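Mesh laundry bags are cheap, they last for years and they stop most of the small disasters that happen in a washing machine. They also get misused. People stuff them full, leave them damp in the drum, or wash them with the zip half open. This page covers how to choose them, fill them, wash them and put them away. It was written for the shared laundry at Skolluswood, where one room serves 27 flats, but nearly all of it applies at home.

## What you need

- Two or three mesh bags in different sizes
- A small nail brush
- A dry towel
- A hook, rail or airer with some space around it
- A needle and polyester thread for repairs

## Choosing the mesh

There are two main sorts. Fine mesh has holes you can barely see and feels a bit like a net curtain. Use it for tights, bras and anything with thin straps. Open mesh, including the waffle type, has larger holes and lets more water through. Use it for socks, baby clothes, cleaning cloths and soft toys.

If you only buy one, get a medium bag in fine mesh. If most of your washing is socks and cloths, get the open kind, as it rinses better and dries sooner.

Check the zip before you buy. It should have a small elastic cover at one end to tuck the puller into. Without it, the puller knocks against the drum and can work its way open.

## Filling the bag

1. Empty all the pockets and shake everything out.
2. Do up hooks, poppers and zips on the clothes themselves.
3. Turn tights and knitwear inside out.
4. Put the clothes in until the bag is half full. You should be able to fold the top half over flat.
5. Close the zip fully and tuck the puller under the elastic.

Half full is the part most people get wrong. A tight bag turns into a hard lump, the water can't get to the middle and the clothes come out with soap marks on them. Two half-filled bags wash better than one full one.

Keep colours apart just as you would without a bag. Mesh does nothing to stop dye.

## Washing

Put the bags in with a normal load of similar weight. A single bag on its own will often throw the machine off balance and it may refuse to spin. Add a couple of towels if you haven't got much else to wash.

Use the temperature on the label of the most delicate item. For wool and silk, keep the spin at 700 or below. Powder can get caught in fine mesh, so use liquid if you have it.

Once the cycle ends, take the bags out straight away. Open each one, turn it inside out over the airer and shape the clothes while they are still damp. 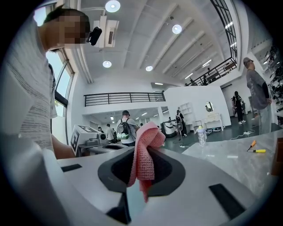
Open mesh needs very little drying time compared with cotton, but it does need air on both sides. Don't leave it in a heap. Shake it out, pull the seams straight and hang it from one corner – the zip end should be at the bottom so that water doesn't sit in the teeth. If you have no hook free, roll the mesh in a dry towel, press down hard, then lay it over the back of a chair.

Keep it off radiators. Most of these bags are polyester or nylon, and the edges go wavy with heat.

## Cleaning the bag itself

Every couple of months, turn the empty bag inside out and look along the seams. Lint collects there, and in a waffle weave it sits in the corners of the holes as well. Let it dry first, then go over it with the nail brush in short strokes. Dry lint comes away much more easily than wet.

For a bag that smells stale, soak it for an hour in warm water with a spoonful of bicarbonate of soda. Rinse and hang up as above.

## Mending small holes

A hole smaller than a pea can be drawn together with a few stitches. Use polyester thread, double it, and catch two or three good strands on each side. Don't pull too tight or the mesh will tear next to the repair. Noelia Miranda mends hers with fishing line, which also works but is hard to knot.

Anything larger than a thumbnail isn't worth the trouble. Cut the bag up – the mesh makes decent pan scrubbers, and a square of it will cover the drainage hole in a plant pot.

## Storing

Fold the bags flat and keep them inside the largest one, on a shelf or on the back of the laundry room door. Write your flat number on the care label in permanent marker. Unmarked bags go on the lower shelf and are cleared out at the end of August.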